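What Plikent Does With Its Old Electronics
Project report, submitted 9 Oct 2019
Group members: Igor Witkowska, Bianka Bíró, Dorota Tokarz

1. Background

Most homes have a drawer or a box with things in it that used to plug into something. Chargers, old phones, a doorbell that was replaced, remote controls for TVs that are gone. Our group wanted to find out how long people in Plikent keep these things and where they go in the end.

The town has a drop-off point at the Gunn Street depot, and the Vivon store takes back small items at its service desk. Both are free. We expected that people who knew about them would use them, and that the rest would put old electronics in the trash.

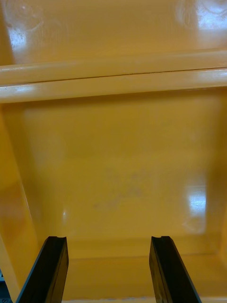 Kerttu Pitkänen told us that she had driven past the depot every day for years and thought it was only for yard waste. She kept two broken radios in her hall closet the whole time and would have dropped them off if there had been a sign.

We heard the same thing from other people while we were testing our questions, so we added one about signs.

2. Method

We put 3000 paper questionnaires in mailboxes in February, with a return box at the public library. The form was one page and asked what people had at home that no longer worked, how long they had kept it, and what they planned to do with it. It also asked if they knew about the depot and the store. We didn't ask for names.

We got 382 forms back. This is a low return, and people who care about recycling were probably more likely to answer. Apartment buildings are also underrepresented. In some of them the mailboxes are behind a locked door and we couldn't get in.

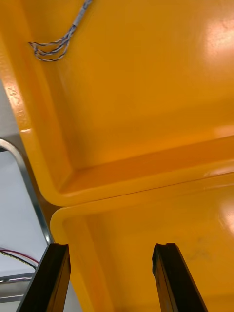

We then did longer interviews with 21 people who had left a phone number on the back of the form. Bianka did most of these by phone. Each one took less than half an hour, and we typed up notes the same evening.

3. Results

The most common answer to "What will you do with it?" was "keep it for now." Phones were kept longest. People gave photos and old messages as the main reason, and several said they didn't know how to erase a phone that won't turn on. Cables were kept because they might fit something later.

Small appliances were thrown out much sooner. Toasters and hair dryers take up space, and they don't store anything personal.

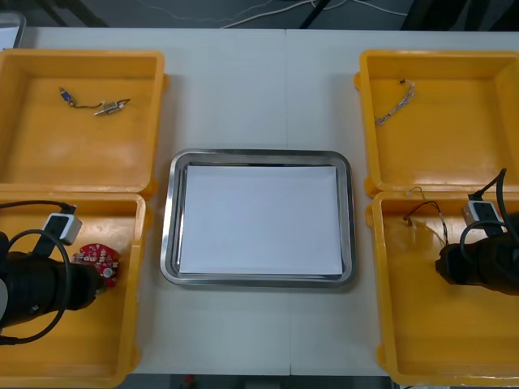 Yellow trays, with paper in the steel tray at the center.

Knowing about the drop-off points mattered less than we expected. Many people who knew about the depot had still never gone. The opening hours came up often, along with not wanting to make a trip for one item. The Vivon desk did better, and people said they used it when they were shopping anyway.

4. Repair
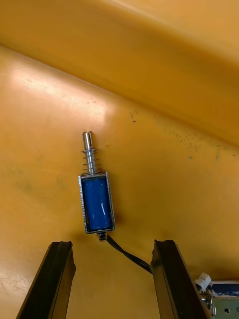
Dorota Tokarz
Interviews and final editing

I added this section late in the project. We hadn't planned to ask about repair, but it came up in most of the interviews. People wanted to fix things and stopped when they couldn't open the case or couldn't find the part. Monique Rolland had priced a new pump for her coffee maker through Giter, a parts website, and the shipping cost more than the pump. She bought a new machine.

Older people were more likely to have tried a repair themselves. Younger people looked for a video first, and if there wasn't one for their model they gave up.

5. Suggestions

The depot should have a sign on the street side that names small electronics. A collection box at the library would help people with only one or two items. We also think the town website should explain what to do with a phone that won't turn on.

If we did the survey again, we would contact building managers before delivering the forms and split the question about cables from the one about chargers. People mixed them up, and we had to leave those answers out of the totals.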